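The Well Meeting

Estrella Gallegos got to the grange hall at ten to seven and there was already no parking. She left the truck on the grass. Mud on both shoes by the time she reached the steps, and the folder under her coat getting damp at the corners anyway.

Inside, wet wool and burnt coffee. Folding chairs. Her aunt Elvia had saved her one with a purse.

"You're late."

"I'm early."

"You're late for early."

The Fadik people sat up front at a table of their own. Three of them, nice jackets. They wanted the water under the Sandoval place, and the Sandoval place was forty steps from Estrella's kitchen door. Everybody in Rusville knew it. Everybody had known since July, when the stakes went in along the ditch with little orange ribbons on them and her dog ate two.

Henk Boersma ran the meeting. He ran all of them. He had a wooden spoon for a gavel and he hit the table with it, once, and people sat.

"We'll take comments," he said. "Keep it short. I've got cows."

First the man from Fadik. Slides. Blue arrows going down into brown layers, a smiling drop of water. He said 700 feet. He said it would not touch the shallow wells, not one, and he said it again slower, the way you talk to a horse you haven't met. Elvia made a noise in her throat.

Then Getsemaní Tlapale, who taught fourth grade and hated talking in front of grown people. She read off an index card. Her well had gone cloudy in spring. She had a jar. She put the jar on the Fadik table and went back to her seat with her ears red.

The man looked at the jar. Moved his papers away from it.

"Next," Henk said.

Estrella's knees did something. She stood up. The folder had stuck to itself and she had to peel it, standing there, with the whole room listening to the paper tear.

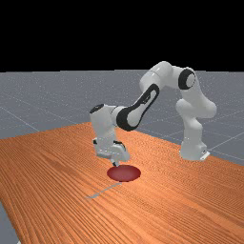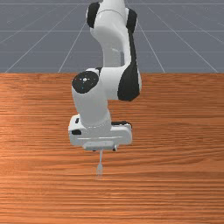

Vol. 3, No. 50

"This is a ledger," she said. Too quiet. She tried again. "It's a copy of a ledger. The old one burned but my grandmother's uncle copied it, and then my grandmother copied that."

"What's it a ledger of?" Henk said.

"Water."

Somebody laughed in back. Not mean. Just tired.

She read it anyway. The first line was 1769 and it was a priest complaining. A dry summer, the ditch down to a thread, and the families drawing lots for who would dig. Then names. Becerra, Tapia, Gallegos. How deep each one dug and what they hit. Clay, clay, gravel, sweet water. Clay, gravel, bad water, closed. After the digging a line about a shaft on the east side, deeper then the rest, and how the morning they broke through, the other wells dropped by the height of a man. All of them. They filled it in with stones and it took the whole winter, and the water came back up by Easter.

She stopped there because her mouth had gone dry. The page shook a little so she held it with both hands.

"East side of what?" said Anayeli Becerra from the third row. She was eighty-one and did not stand for anyone.

"East side of the chapel."

"The chapel's gone."

"I know. But there's the corner stone. It's in the Sandoval pasture. The cows scratch on it."

Chairs creaking. People turning around to look at each other. Henk had the spoon up and forgot to bring it down.

"With respect," said the Fadik man, "a family story from the seventeen hundreds — "

"Drink the jar," Anayeli said.

"Ma'am?"

"Her jar. The teacher's. Drink some."

He didn't. He smiled at it. It sat there on the white paper tablecloth with a finger of brown at the bottom, and the woman next to him, the youngest one, picked up her pen and started writing fast. She asked Estrella how to spell Gallegos. She asked if she could see the page.

Estrella looked at her aunt. Elvia shrugged, meaning it's yours, do what you want.

She walked it up. It was a long way, all those shoes to step over.

"There's more," she told the woman. "There's a map, but it's on the back of a recipie."

"What recipe?"

"Quince paste."

The woman turned it over. She read for a while with her finger under the words, lips moving, and the man beside her said her name and she held up her other hand, wait.

The rain had gotten louder on the roof. Henk went to check the window over the coffee urn, it leaked, and shoved the Wemier feed calendar up against the sill to soak up what it could.

"Is that stone still standing?" the woman asked.

"Kind of. It leans."

"Could we go look at it?"

"Now?"

"I have boots in the car."

Behind them Henk finally hit the table with the spoon, though nobody had asked him to, and Elvia was already putting on her coat.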